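# Pela dobra paciente dos agasalhos

A chegada de setembro traz às residências da rede Noria a questão do destino a dar aos casacos acolchoados.

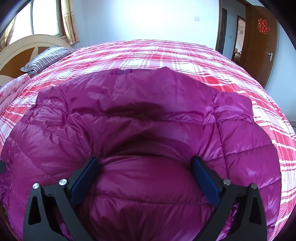

A prática corrente consiste em comprimi-los em sacos de vácuo e esquecê-los até ao inverno seguinte. Entendemos que tal prática deve ser abandonada. O enchimento de penugem depende do ar que retém, e meses de compressão prejudicam essa capacidade. A economia de espaço é real, mas paga-se em conforto.

No inventário da residência de Stillemside constavam 3.280 peças de vestuário de inverno, das quais 533 eram casacos acolchoados. Não se afigura desproporcionado reservar-lhes prateleiras próprias.

Defendemos igualmente que a dobra se faça sobre a cama. A mesa é estreita e o chão, impróprio. Um casaco estendido sobre o lençol permite verificar costuras, fechos e bolsos antes de recolher as mangas e dobrar a peça, sem apertar, da bainha para a gola. A operação demora cerca de 5 minutos e dispensa qualquer acessório.

Objetar-se-á que os quartos são pequenos e os armários ainda menores. A objeção é atendível nos edifícios mais antigos, onde poderá admitir-se o saco de algodão, folgado, colocado na prateleira superior. Quanto aos sacos de vácuo, recomendamos que deixem de figurar no material distribuído aos residentes a partir do próximo ano letivo.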